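Drosurari bin sale clears 113 lots and finds the floor underneath

The clear-out at the Drosurari works in Porkau closed at four o'clock with 113 lots sold, 7 unsold and one returned by a buyer who had got it as far as the car park and thought again.

The idea was simple enough. Over the years the storeroom had filled up with grey bins, and the grey bins had filled up with whatever was in somebody's hand when the phone rang. With the lease on the storeroom ending in February, the firm decided to sell the lot by the bin, contents included, on the understanding that buyers would ask no questions about the contents and Drosurari would not have to answer any.

Bidding opened at 28 a bin, which was thought ambitious. It was. The first three lots went to the same man, who seemed to believe he was buying the shelving. After that the price was dropped, tea was brought out, and things picked up.

The bins themselves proved the better draw. They are the plain, slope-sided sort that stack when empty and sulk when full, and most have had a hard life. The catalogue, which ran to four pages and had been written by an optimist, graded them as "good", "used" and "honest". Viewing was held in the morning, with a few bins put out on the tables so that people could lean over them and make the small noises that people make at auctions.

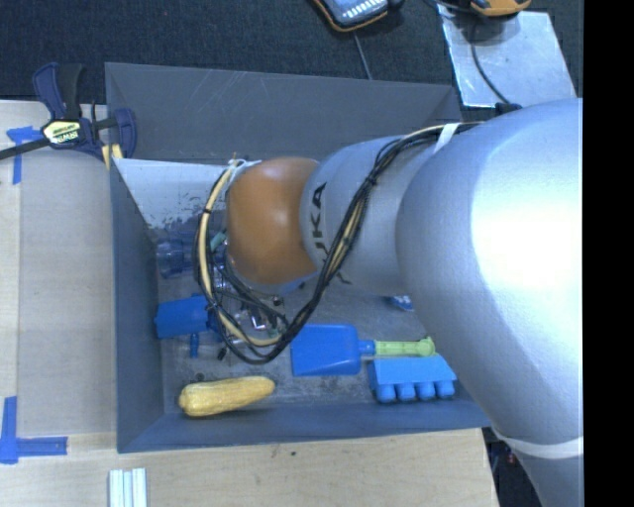
Scuffs and scratches were not allowed as grounds for haggling. A bin without marks, the catalogue said, is a bin that has been kept from its work. Several buyers tried it anyway, running a thumb along the side and breathing in through the teeth, and were told that the mark in question was included in the price.

The highest bid of the day was 100, for a bin from the back wall that nobody had managed to lift down for viewing. Two bidders pushed each other up in fives while the rest of the hall turned round to see who they were. The winner, from the Jumari end of town, had not looked inside and said he would prefer to leave it that way until he got home. He was lent a trolley, which was not part of the lot, as he had to be reminded at the gate.

Elsewhere, the mixed lots went steadily. Boros, the repair shop on the corner, took a row of seven and paid for them in one go, to the visible relief of the woman on the cash desk, who had been changing notes since breakfast. A school took two for its art cupboard. A couple who had come in to get out of the rain left with one bin between them and were last seen discussing whose idea it had been.

The unsold lots will be offered again at the end of the month at a lower price, and after that at no price at all. Anyone interested may view them between ten and noon at the side entrance - the front entrance is behind the bins. Buyers are asked to bring their own rope, and to collect everything they have paid for, including the parts they have since decided they do not want.

Drosurari says the sale raised enough to cover the hire of the hall, the tea and a good part of the skip. The storeroom, meanwhile, has been swept for the first time in living memory, and the floor has come up a rather nice dark red. Staff have been asked not to put anything on it. By closing time there was a stepladder, a coat and half a box of catalogues.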